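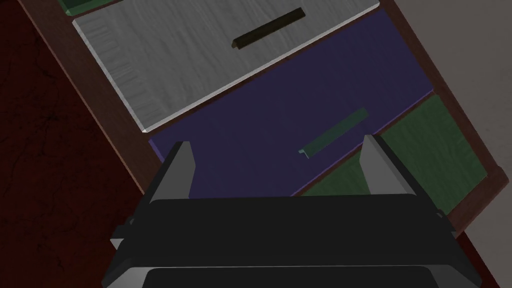 Landale, le 27 août 2011

Qui sommes-nous ?

Kudavico est une petite maison de conseil immobilier installée à Landale, dans la rue qui descend de la mairie vers la rivière, juste après la boulangerie. Nous aidons les gens à changer de ville quand ils arrivent à la retraite, ou un peu avant, ou parfois bien après, car il n'y a pas d'âge pour avoir envie d'un jardin plus petit et d'un médecin plus proche. Nous vendons des maisons, nous en cherchons pour nos clients, et entre les deux nous passons beaucoup de temps à bavarder, ce que certains confrères trouvent peu rentable et que nous considérons comme le cœur du métier.

Notre histoire

L'agence a ouvert ses portes un mois de décembre, sous la pluie, avec deux bureaux prêtés et une ligne de téléphone qui ne fonctionnait que le matin. Elle s'appelait alors Christodoulou, du nom de la famille qui l'a fondée, et beaucoup d'habitants du bourg l'appellent encore comme cela (nous répondons volontiers aux deux noms, et le facteur aussi). À l'époque, nous faisions surtout de la location saisonnière pour les estivants. Puis des locataires fidèles, qui revenaient chaque été dans la même maison, ont commencé à nous demander s'il serait possible de rester l'hiver. De fil en aiguille, nous avons appris à répondre à des questions qui ne figuraient sur aucune de nos fiches : combien coûte le chauffage d'une maison en pierre, comment se passe un mois de février quand la moitié des volets sont fermés, où trouver un dentiste qui prenne encore des patients.

Le nom de Kudavico est venu plus tard, lorsque la deuxième génération a repris l'affaire et que nous avons ouvert un second bureau à Ivero, de l'autre côté du plateau. Nous sommes aujourd'hui 8 personnes en tout, réparties entre les deux adresses, et presque toutes habitent à moins d'un quart d'heure de leur bureau. Plusieurs d'entre nous sont arrivés ici par choix, en venant de plus grandes villes, et se souviennent très bien de leur premier hiver.

Ce que nous faisons pour vous

Tout commence par un entretien, chez nous, chez vous ou par téléphone, qui dure le temps qu'il faut. Nous n'y parlons pas tout de suite de mètres carrés. Nous aimons savoir comment vous faites vos courses, si vous conduisez la nuit, si les petits-enfants viennent dormir, si vous supportez le bruit d'une école (il y a des gens qui l'adorent, et nous les comprenons). Ensuite seulement nous ouvrons le fichier des biens à vendre, et nous vous proposons une première liste, courte, accompagnée de quelques pages sur chaque quartier.

Ces pages, nous les rédigeons nous-mêmes. On y trouve la taxe foncière, les horaires du car, l'état des trottoirs, la pente des rues, les jours de marché, la pharmacie la plus proche, et le temps qu'il faut vraiment pour rejoindre l'hôpital un soir de semaine. Nous les remettons à jour chaque année, quand les visites se font plus rares et que l'équipe a enfin un peu de temps devant elle. Nos clients en sont friands, et nous savons que des exemplaires circulent chez des gens qui n'ont jamais poussé notre porte. Tant mieux !

Nous proposons aussi ce que nous appelons les séjours d'essai. Pendant 9 jours, en dehors de la haute saison, vous logez dans un meublé du bourg ou d'Ivero, sans programme imposé - à part une matinée de visites et un café avec des voisins qui veulent bien raconter leur propre installation. Certains repartent convaincus, d'autres comprennent que la campagne leur plaît surtout en juillet, et nous leur disons au revoir sans rancune. Il nous est arrivé d'en revoir quelques années plus tard.

Enfin, nous accompagnons la vente de la maison que vous quittez, même lorsqu'elle se trouve loin d'ici, en lien avec une agence de votre région. C'est souvent la partie la plus lourde, et pas seulement à cause des papiers. Vider une maison de famille demande du courage et du temps, et nous préférons décaler une signature de quelques semaines que de bousculer quelqu'un devant ses armoires.

Où nous travaillons

Notre secteur couvre Landale et ses hameaux, Ivero, et les villages du plateau jusqu'à la vieille route du col. Landale compte 1,800 habitants à l'année, ce qui suffit pour garder une poste, deux boulangeries et une bibliothèque ouverte quatre après-midi par semaine. Ivero est plus étendu, plus plat aussi, et convient mieux à ceux qui circulent à vélo ou qui souhaitent se passer de voiture. Nous ne prenons pas de mandat au-delà du col. On nous le demande régulièrement, et nous répondons que nous connaissons mal ces communes et que d'autres les connaissent bien.

Nos honoraires

Le premier entretien est gratuit. Le dossier complet, avec les pages de quartier et la recherche personnalisée, coûte 300 euros, déduits de nos honoraires si vous achetez par notre intermédiaire. Les séjours d'essai sont facturés au prix du meublé, sans supplément de notre part. Le barème des ventes est affiché dans les deux bureaux et nous l'envoyons par courrier à qui le souhaite.

Nous rendre visite

Les bureaux sont ouverts du matin au soir avec une vraie pause à midi, car nous tenons à déjeuner. À Landale, on se gare facilement derrière l'église ; à Ivero, mieux vaut laisser la voiture près de la gare et finir à pied par l'allée des tilleuls. Si vous venez de loin, prévenez-nous un peu à l'avance - nous pourrons organiser les visites dans un ordre sensé, et vous indiquer une chambre d'hôtes si vous comptez rester la nuit. Les chiens sont les bienvenus dans les deux bureaux, et il y a toujours une gamelle d'eau près de l'entrée.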